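Sat 22 February

I finally finished the scarf! Two winters, four wrong starts, and one very patient teacher (thank you, Sharada Subramaniam) and it's off the loom.

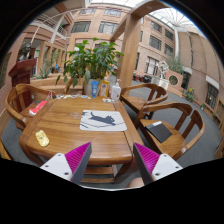 What I love most about weaving is how fast it pulls you in once your hands know the beat. Throw, beat, change feet, throw again. Back in November I was still stopping every row to check my pedals, and the edges wandered all over the place. Then one evening I was humming along to the radio and looked down at a whole hand's width of clean twill -- I hadn't thought about my feet once!

The yarn is Pririne wool in a rusty orange, with a thin blue stripe I added on a whim near one end. I set it up with 222 warp threads, and threading them all took me most of a rainy weekend. I'd do it again tomorrow.

Washing it was the scary part. It went in stiff as a doormat and came out soft and a little fuzzy, and the twill lines closed up so nicely. I still have to twist the fringe on the blue end.

Next up is a set of dish towels in cotton. Sharada says cotton shows every mistake, so wish me luck -- I'm winding the warp on Monday.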